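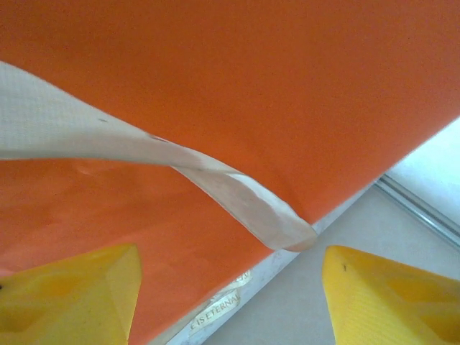 Section 4: Tying the ribbon on a wrapped bouquet

By now you've worked through Section 3, so your stems are trimmed and your flowers are rolled up in a paper cone. Good! The hard part is over. I've been doing bouquets with the Herkitz kit since April, and the ribbon is still my favorite bit, even though I was terrible at it for weeks (my first ones came undone before I got them to the car).

Before you start

You'll need the wrapped bouquet, one length of ribbon, sharp scissors and a flat, clean surface. The kit ribbon comes on a Flodetti spool, item 314, and it's 21 inches per bouquet if you want decent tails. I used to cut mine shorter to save ribbon. Don't bother, you'll just end up fighting a tiny stub of a knot.

Caution: Keep the lid on your water bucket, or move it to another table. Colored paper and wet hands are a bad mix, and the orange is the worst of the lot for spotting.

4.1 Laying out the bouquet

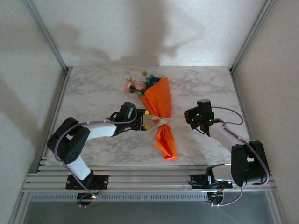
1. Pick a spot where you can get at the bouquet from both sides without leaning over it. I like the flowers facing away from me and the stem end toward me, a little on the diagonal, because then my sleeves stay out of the blooms. Orange paper with pink flowers is the combination I make most, and when there's a little blue one in the mix I let it peek out near the top of the paper, which makes the whole thing look more expensive than it was.

2. Check that the overlap of the paper is tucked underneath. The weight of the flowers will hold it shut while you reach for the ribbon.

3. Find the waist. By that I mean the place where the cone goes narrow and you can just about close your hand around it. That's where the ribbon goes. Too high and you squash the leaves, too low and the paper gapes open at the top.

Note: If your cone has no waist, go back to step 3.6 and roll it tighter. I know, I know. But a ribbon will slide right off a straight tube.

4.2 Tying

4. Slide the ribbon under the waist until you have the same length on each side. Run a finger along it first to take out any twists on the underside.

5. Cross the tails on top and pull until the paper just starts to pucker. Stop there! Paper that puckers a little is fine. Paper that creases hard will tear on the way to whoever you're giving it to.

6. Hold the crossing with a fingertip and make your knot or bow. I do a plain knot for everyday bouquets and save bows for birthdays.

Caution: Please don't use the thin curling ribbon from the gift wrap drawer. It cuts into the paper, and it cuts into fingers too.

4.3 Spreading the tails
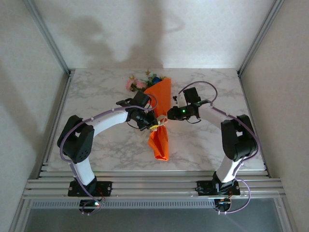
7. Tails are the part people rush, and they make more difference than the knot does. Take one in each hand and draw them outward, low and level, so you don't lift the knot off the paper. Keep the bouquet flat on the table while you do it. A pale ribbon, white or a soft yellow, is forgiving here and looks nice against bright orange wrapping, but you will see every fold in it, so take your time. If a tail wants to roll along its edge, lay it down on the paper and stroke it flat from the knot out to the tip.

8. Trim the ends. Straight, slanted or a little V, whatever you like. I go slanted because it's one snip.

9. Pick the bouquet up by the waist and give it a gentle shake over the table. Nothing should slip. If the ribbon moves, untie it and start again at step 4 (pulling the old knot tighter only drags the paper with it).

If something goes wrong

The ribbon keeps sliding toward the stems: your waist is too low. Move up an inch.

The tails stick out stiff on both sides: the ribbon is probably fresh off the spool. Wrap each tail loosely around your hand for a minute and let go.

The paper tore: a small tear right at the waist can hide under the ribbon, and I've done that more times than I'd like to admit. A bigger one means a new sheet.

Running out of supplies

Refill ribbon is item 672 in the Ortner catalog, and paper sheets come flat packed from Vorkivport in orange, cream and green. Store the sheets lying down. Mine stood on end in a closet over one damp Sunday and they've had a curl in them ever since. Section 5 covers adding a card and getting the bouquet into its carrying sleeve.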